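January, evening

Today I wanted to write letters but I could not find the stamps, and so the whole day became a day for putting things in order. I think this happens to many people in winter. You look for one small thing and after an hour you have opened every drawer.

The stamps were in the kitchen, under the receipts from Tejada. I put them in my coat pocket so that I will not lose them again. I hope I remember the coat pocket.

After lunch I thought for a long time about the table. I like this table very much, with its narrow strips of wood, some pale and some almost red. My complaint is with myself, because I use it as a place to leave things. My mother had a word for such a table, but I don't know how to say it in English. It is like "the table that eats." When we lived on Emel Street we had one too, and once it ate my passport for 13 days.

So I made a rule. The lamp stays, the little shelf stays, and the small things must live in baskets. The baskets are plastic and not beautiful. I bought them in the market in Tarkbridge, and I paid 15 for the first ones and then went back for more, which was perhaps too many. The seller wanted 400 for a big wicker one and I laughed, but politely.

I still have not decided if a basket looks better up on the shelf or down on the table. On the shelf I can reach it from the chair. On the table there is more room for the hand, but then I have less place for paper, and paper was the reason for everything.

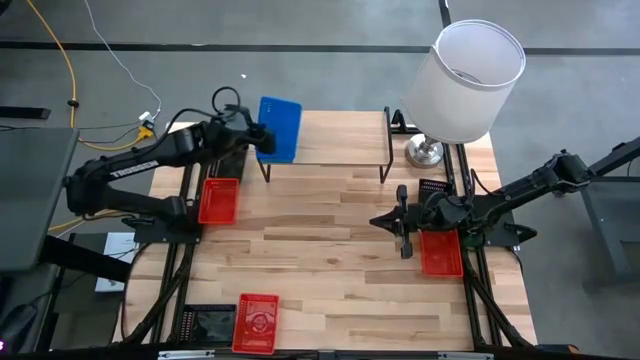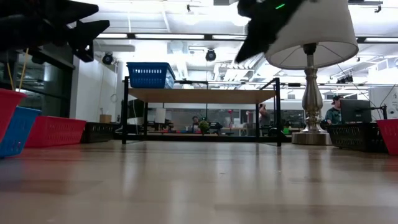 The lamp and the little shelf, in both pictures. The red and black baskets are in both too.

The colors give me some trouble. My first idea was blue for letters, red for bills and black for cables and batteries. It was a good idea for the morning. Then I found the buttons, the keys which open nothing, and one tape measure, and I did not know what color is a tape measure. I put it in black. The keys I should throw away but I am afraid that one day I will meet the door.

About the lamp I am happy. I was going to change it for a smaller one, because the shade is so large, and in the shop Gokotance they had a nice one with a green glass. It cost 300. I stood before it a little while and then I bought only a light bulb. At home I looked at the silver foot of the old lamp and I felt that I had been unfair to it. I wiped it with a soft cloth and also wiped the table, in the direction of the wood, as one should.

In the end I wrote one letter, a short one. I told about the snow, the price of oranges and my cough, which is better. I did not tell about the baskets, it seemed too small for a letter.

Tomorrow: post the letter (stamps in the coat!), ask about the window in the bathroom, buy oil and onions. Also the drawer beside the stove, if I have the patience for it. Now it is almost eleven and my tea is cold again.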